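Robots in the Flaletitz kitchen: your questions

Will the arms take my job?
No. Endex has promised this in writing until January, and we'll be asking again well before then!

What do they handle?
Bowls, mostly, bless them.
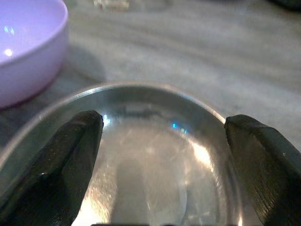
Gripper at the steel bowl

Who do I tell if something looks wrong?
Your shift lead, please, any time at all.

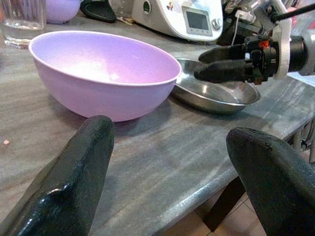 Two bowls on the marble counter

Is there training?
Yes, two paid sessions, with tea.

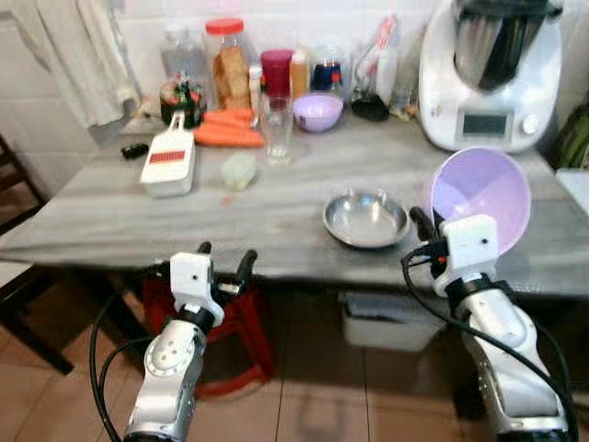 You can bring a colleague along too.

Do I still prep vegetables?
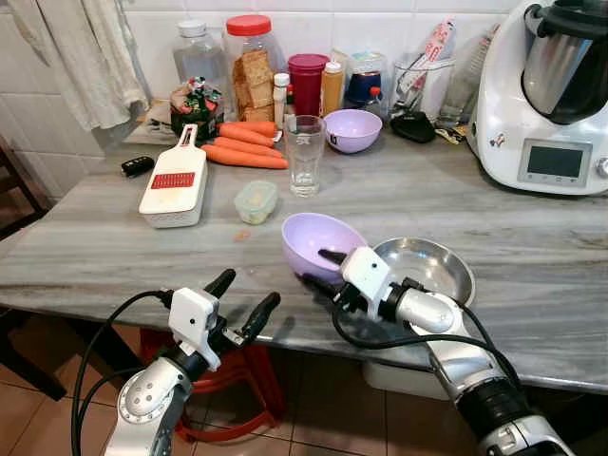 You do, and ring 952 with any worries.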